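Opinion | Home & Living

August
By the Tallell Home desk

Leave the Toaster Out

For the past ten years or so, anyone selling a kitchen has been told to clear the counters. Put the toaster in a cupboard. Put the kettle in another one. Leave a bowl of lemons, or leave nothing. It is fair advice for a listing photo. The trouble is that people now try to live that way, and builders have started to design for it.

I spent part of this summer looking at new apartments in Brukum. Almost every one had what the brochures call an appliance garage, a tall cabinet with a folding door where the small machines are meant to stay. In one building the garage added $200 a month to the rent over the plain version of the same unit. The cabinet had one outlet. To make toast you would open the door, pull the toaster forward, wait, let it cool, push it back and close the door again. I can't think of many people who will keep that up past the first month.

A thing used every day should sit where it is used. That was ordinary sense in the kitchens I grew up around, and it still holds in any workplace. The bakery on the corner of Lévesque Street does not hide its scales between orders. A car mechanic keeps the wrenches on the wall. Only at home do we treat tools in plain sight as a failure of character.

There is a money side to this too. The Wemudeck catalog, which came through my door again this month, gives 6 pages to storage for things most of us already have room for. One of them is a set of matching jars with a bamboo rack for $102. The jars hold less than the bags the flour and rice came in, so you end up storing the jars and the bags. I have made this mistake myself – twice – and the second set is in the basement.

I am not arguing for dirt. A counter should be wiped, and there should be enough clear space to chop an onion. Old mail does not belong next to the stove. But crowded and dirty are different things, and the people who write about homes have blurred them for so long that many of us apologize to guests for owning a toaster.

Small kitchens get the worst of it. If you have two cupboards, you can't hide a countertop oven in one of them and still have a place for plates. A drawer unit pushed against the back wall does more good than any folding door, and it costs you nothing but a strip of counter you were never going to use.

A marble-look counter with plenty kept on it:

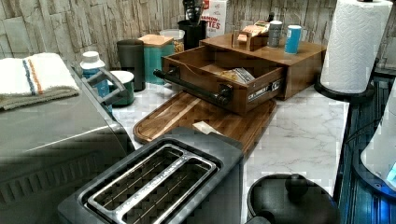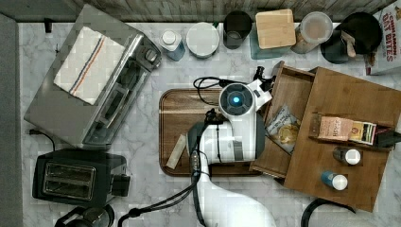
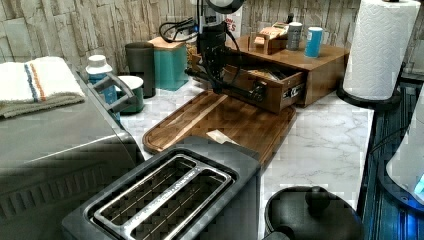
Renters have the least say in any of this. They take the kitchen they are given, and the one they are given was drawn by someone thinking about the brochure. If I could ask builders for one change, it would be deeper counters and more outlets along the wall. Another four inches of depth would let the machines stand at the back and leave the front free for work. It would also cost less to build than a cabinet with a folding door, and it would not break in the second year.

Until then, my advice to anyone moving in is to unpack the kitchen last and cook in it for a week before buying a single rack or basket. Whatever you reach for every morning has earned its spot. The rest can go in the cupboard.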